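Moura prolonga vida útil dos computadores municipais e adia compra de equipamento novo

5 Fev 2024

A Câmara de Moura vai manter em serviço, por mais um ciclo, a maior parte dos computadores de secretária distribuídos pelos serviços administrativos, bibliotecas e juntas de freguesia do concelho. A decisão consta do plano de gestão de equipamento informático aprovado na última reunião do executivo e substitui o calendário anterior, que previa a renovação integral do parque até ao final do ano.

O inventário que serviu de base ao plano regista 1621 unidades, entre computadores de secretária, portáteis e terminais de atendimento. O levantamento foi feito pela Kirkon, empresa que assegura a manutenção desde o concurso anterior, e classifica cada máquina segundo a idade, o tipo de armazenamento, a memória instalada e a compatibilidade com as versões do sistema operativo ainda abrangidas por atualizações de segurança.

Os equipamentos ficam divididos em três grupos. O primeiro reúne as máquinas que cumprem os requisitos mínimos e não sofrem qualquer intervenção. O segundo abrange as que passam a cumpri-los com a troca do disco mecânico por uma unidade de estado sólido e, nos casos em que a placa o permita, com o aumento da memória. O terceiro é composto pelas que serão abatidas, com aproveitamento prévio de peças.

Segundo Callum Rutherford, responsável técnico da Kirkon, o segundo grupo é o mais numeroso. "O processador raramente é o fator limitante nas tarefas de secretaria. O tempo de resposta depende sobretudo do disco, e a substituição custa uma fração do preço de um posto novo", afirma. O técnico ressalva que a avaliação não se aplica aos postos de desenho assistido e de cartografia, que seguem um caderno de encargos próprio.

As intervenções decorrem por lotes, fora do horário de atendimento ao público. Cada lote corresponde a um edifício, e os postos são recolhidos e devolvidos dentro do mesmo período de encerramento sempre que o número de unidades o permita. Nos serviços com atendimento permanente será instalado equipamento de substituição. 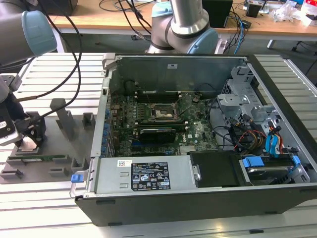
Computador de secretária aberto, com a placa-mãe à vista. Foto: Ladan Abbasi

O plano fixa um procedimento único para a recuperação de componentes. Módulos de memória, fontes de alimentação e placas de expansão retirados de máquinas abatidas são testados durante 8 horas em carga antes de entrarem no armazém. As peças aprovadas recebem uma etiqueta com a data do ensaio e a referência da máquina de origem, e só podem ser montadas em modelos constantes da lista de compatibilidade. As rejeitadas seguem para reciclagem juntamente com as caixas e a cablagem.

Os discos têm tratamento separado. Nenhuma unidade de armazenamento proveniente de um posto municipal pode ser reutilizada fora da autarquia, mesmo depois de apagada. As que continham dados de ação social, urbanismo ou recursos humanos são destruídas fisicamente, com emissão de certificado por número de série. O trabalho foi adjudicado à Pedska, que já prestava o mesmo serviço para os arquivos em suporte magnético.

A autarquia estima manter por mais seis anos os postos intervencionados — prazo que dois dos pareceres anexos ao plano consideram otimista. Num deles, a consultora Jean Lennox aponta como principal risco o fim do suporte do sistema operativo atual, que poderá excluir uma parte das máquinas por razões alheias ao seu estado de conservação. O parecer recomenda a migração faseada dos postos de consulta das bibliotecas para um sistema de código aberto. A recomendação foi aceite, mas apenas a título experimental e em 13 postos.

O segundo parecer, assinado por Ferhat Akbulut, incide sobre o consumo elétrico. O documento assinala que as fontes de alimentação mais antigas têm rendimento inferior em carga reduzida, condição em que os postos administrativos passam a maior parte do dia, e propõe a suspensão automática após período de inatividade. A configuração será aplicada de forma centralizada, com exceção dos terminais de atendimento e dos postos que executam cópias de segurança noturnas.

O acompanhamento fica a cargo da divisão de sistemas de informação, que utilizará a plataforma Pokdale para o registo de avarias. Cada ocorrência passa a indicar o componente afetado, o tempo de paragem e o custo da reparação. Uma máquina que acumule três avarias no mesmo ano transita automaticamente para o grupo de abate.

Na reunião, o vereador Fraser Baxter votou favoravelmente, mas pediu que os relatórios de avarias sejam publicados por serviço e não apenas em valores agregados. O pedido ficou registado em ata e será apreciado quando forem conhecidos os primeiros resultados.

O primeiro lote, correspondente ao edifício dos serviços técnicos, tem início previsto para abril. As juntas de freguesia serão contactadas individualmente para definição das datas de recolha, devendo até lá assegurar a cópia dos ficheiros guardados localmente para as pastas de rede.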